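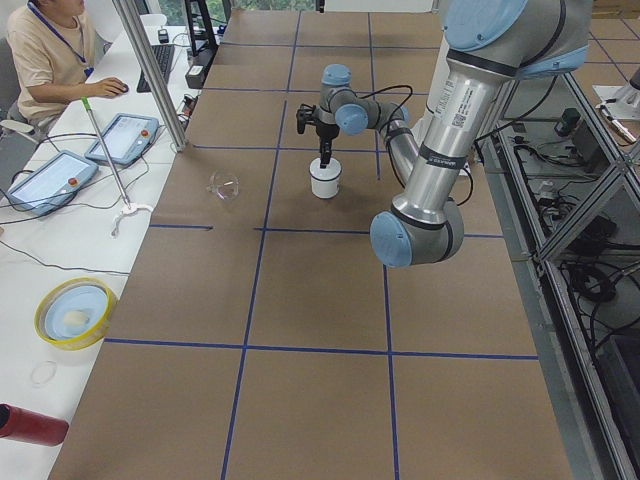
The gripper over the white cup, on the taped cardboard surface.

Workshop Tips: Preparing a Table for a Shared Robot Arm Build
Stonalik Workshop, Member Guidance Sheet 7
Revised 2023-06-03

The following guidance applies to members working on the Flindex pick-and-place build. It covers the table surface, the practice objects, the cables and the side desk. Wiring of the control box is covered on a separate sheet.

Table surface
Cover the full tabletop with flat cardboard before the arm is powered. Plain brown sheets are preferred. Printed cartons should be turned face down. Butt the edges together without overlap, as a raised seam will tip a light cup. Sheets with a crease or a soft corner are to be replaced at the start of a session.

Cardboard also protects the fingers of the gripper. A downward move set slightly too low will dent the sheet, and a dented sheet costs very little. Members should still correct the height before the next run.

Marking the grid
Use dark blue tape for all grid lines. Lay the long lines first and the cross lines second, pressing from the middle of each strip toward the ends. Stretching the tape causes it to lift overnight. Once the grid is down, write the cell numbers in the project notebook and leave the cardboard itself unmarked.

When a line must be moved, warm the tape with a hair dryer on its low setting and peel it back slowly. Torn cardboard may be patched from the underside.

Practice objects
Begin with a light, upright cup. A narrow band near the top is useful as a height reference when the fingers are lowered. Open the gripper fully before each approach and bring it down in small steps.

Clear plastic bowls are permitted but are hard to see against brown cardboard. Place them beside a tape line, where the rim can be located against the blue, and record the cell before starting. Glass and ceramic items are not permitted on this table.

Wash cups and bowls in warm water with a small amount of dish soap. Grease from hands is a common cause of slipping. Dry them with a lint-free cloth.

Cables along the arm
Leave enough slack at each joint for the full range of motion, then fasten the loops with hook-and-loop straps. Zip ties are not to be used on moving parts. Move the arm through its range at the lowest speed and watch the loops throughout.

Side desk
Teach pendants are kept on the side desk, screen up, with the red emergency stop button uncovered and facing the operator. Drinks are not to be placed beside them. Pendant cables should lie flat and away from the mouse and keyboard.

A reach-grabber may be used to collect small items from the far side of the table. Stop the arm before using it.

Supplies
Tape, straps and spare cardboard are held in the Escobar cabinet, shelf 8. Members taking the last roll of tape should enter it on the reorder list. Grippers with worn finger pads go in the Zosunow repair bin with a tag stating the date and the fault.

Questions concerning this sheet may be left at the front desk under reference 118.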